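The first thing they hand you at Trellby is a game controller, and it's so worn that the rubber has come off one thumbstick. I'd pictured something grander. My job for the afternoon was to drive a simulated sidewalk robot down one city block, over and over, so that a piece of software called Jesta could watch what my thumbs did and learn from it.

I was terrible! My first 13 runs were thrown out, mostly for wobbling. You push the stick, the view slides forward, you overcorrect, and pretty soon you're steering like a kid on a first bike (I clipped a column, and I'd rather not talk about the column). The trick is to look far down the block and let the stuff near you take care of itself.

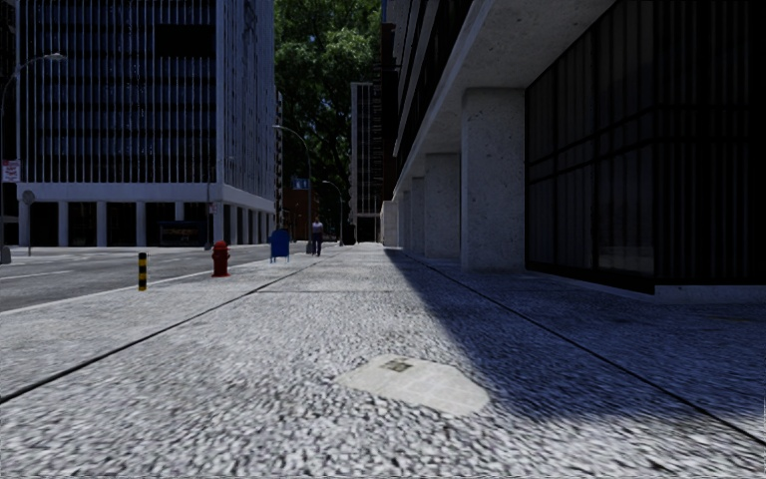
The same virtual block, with different litter on the ground.
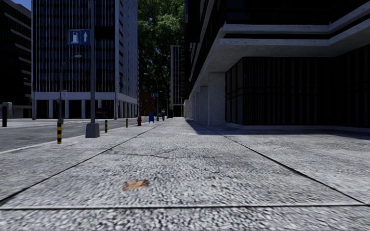 Litter turns out to be a big deal in this business. A person walks right over a scrap of something and forgets it. A learner has no idea whether it's a hole, a brick or nothing at all, so whatever I do around it becomes the lesson. If I swerve, Jesta swerves. The house rule is to hold your line over anything flat and slow down for anything on legs — and to do it the same way every time, even when you're bored silly.

By run 46 I was getting the hang of it. I'd quit gripping the controller, and I'd picked up a habit of drifting left wherever there was shade, for no reason I can name. They caught it in the playback. Nine of my runs had the drift, and those had to go too, or the robot would have ended up with my odd little preference baked in. I drove them again, dead straight, and then I went out and got a sandwich.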